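Smart plugs and sensors in the kitchen: a few tips

We use cookies to improve your visit. Accept all | Manage settings

Start with the plug. A smart plug is only useful on something that comes on by itself when the power returns, so a kettle with a push-down switch is no good. Check the rating printed on the back. In the UK that is usually 13 amps, and cheap ones can be lower.

Never run a heater or a toaster from a timer while you are out.

Put the leak sensor on the floor of the sink cupboard, at the back, where water runs first. Wipe the metal contacts every 3 months with a dry cloth. Grease on them stops the alarm.

Keep the hub at least a metre from the microwave. Mine is a Rutora and it dropped off the network each time we heated soup. Moving it to the hall shelf cured that.

Name things plainly. "Kitchen lamp" works by voice and "lamp 8" does not, as Sinéad Sheehan pointed out in her letter in October.
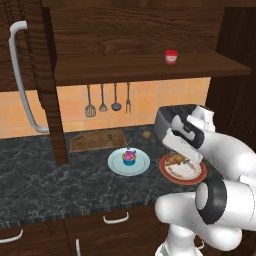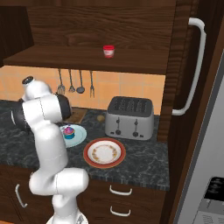
A dark worktop with lighter veining. 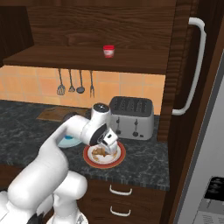 Change the default password before you pair anything else, and write the new one inside the fuse box door. If a sensor will not pair, take the battery out, wait a minute and try again beside the hub. Then carry it to where it is going to live.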